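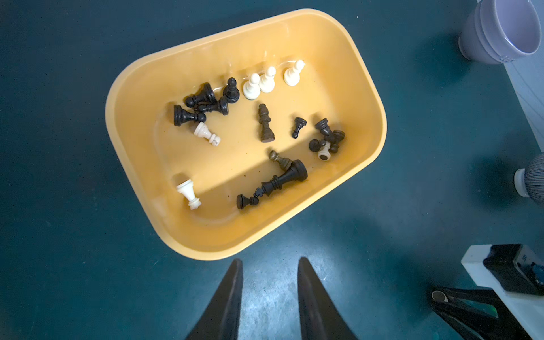

Black and white chess pieces in a yellow tray, with a few white pawns standing.

Storing and Sorting Chess Pieces: Frequently Asked Questions

These are the questions that reach the equipment desk at Bokia Chess Room most often. The answers are by Bhavana Rodrigues, with some grumbling from Ward De Haan. We don't sell storage, and we have doubts about most of what gets sold as storage.

Do I need a box with a shaped slot for every piece?

For a plastic or everyday wood set, I don't see why you would. I used a Wosance fitted case for two seasons. It looks wonderful open on a table. It also takes forever to pack, and the bishop slots are close enough to the pawn slots that people force things. A tray, a bin or a drawstring bag holds the same pieces and nobody has to think about it.

If the set is carved, heavy or inherited, buy the slots and be patient.

Won't the pieces damage each other if they're loose?

They'll rub. Whether that counts as damage depends on how much you paid. The usual warning is that loose storage ruins a set, and the people giving the warning tend to have a case for sale. Our oldest bagged plastic sets have dull spots on the high points and play exactly the same. Knights are the exception, since the ears and muzzles stick out and catch everything. Wrap those if you care about them.

Should black and white be kept apart?

The common advice is two bags, one per color. I went along with it until I noticed how often one bag came back and the other didn't. Mixed storage costs you a minute of sorting at the start of a game, and you were going to be setting up anyway. Ward disagrees and keeps his in two bags. He has also borrowed a white rook from me since May.

What's the fastest way to sort a mixed pile?

Tip it out onto something flat and plain. Pull one color completely before you touch the other, and leave pawns for last within each color. Sorting by type first (all the knights, all the rooks, then splitting by color) sounds clever and is slower every time I've tried it. Maybe your hands work differently.

A tray with low sides is easier to pick from than a deep bin. With a deep bin you end up stirring, and the pawns all go to the bottom.
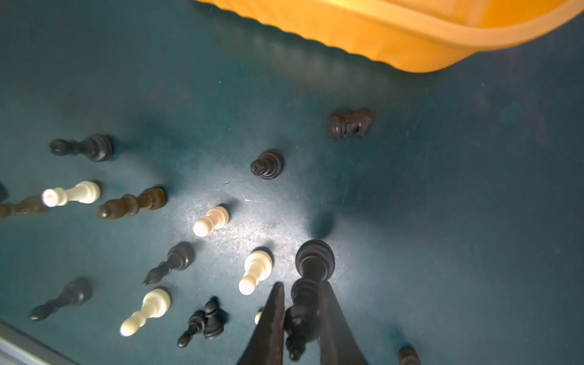

How do I know if a piece is missing?

Set the pieces up on a board in their starting positions. Any empty square in the first two rows on either side is a missing piece. Do it before you put the set away as well as when you take it out.

Two of my pieces look alike. Is that a fault?

Probably a bishop and a pawn, or a queen and a king with the cross worn down. Stand them up side by side and go by height. It's much harder to tell when they're lying down in a heap, and cheap sets make it worse by using almost the same base for everything. I wouldn't send a set back over it unless you can't tell them apart mid-game.

Are weighted pieces worth it?

They stay up better when a sleeve goes by. They're also harder on each other in a bag, and the weights in some of them work loose and rattle. The Fundari club set is advertised as "tournament feel," a phrase I have never been able to get anyone to define. Try one in your hand before paying extra.

What should I clean them with?

Plastic: lukewarm water, a drop of dish soap, a soft cloth. Dry them before they go back in anything with a lid. Wood: a barely damp cloth and nothing else unless you know what the finish is. Pelkonen makes a polish sold for chess pieces. I tried it on half a set and couldn't pick out the polished half the next day, so make of that what you will.

Wipe out the tray or bin too. People clean every pawn and then drop the lot back into the same dust.

What about the felt on the bottoms?

Felt comes off. White craft glue puts it back, and if the felt itself is gone, a scrap from any fabric store will do. The kits with pre-cut circles are fine, though the circles in the one we bought fit the king and nothing else.

Can I replace one lost piece?

Sometimes. Makers do sell singles, usually at a price that makes you look at whole sets again. Before ordering, check your king's height. Ours are 3 inches, and a "standard" pawn from somewhere else looked like a toy next to them. We keep a box of strays at the desk, so bring one of your own pieces to match against it.

Do you take donated sets?

Yes, incomplete ones included. Leave them at the desk on a Monday, in whatever they're already kept in. Please don't buy a case for the occasion.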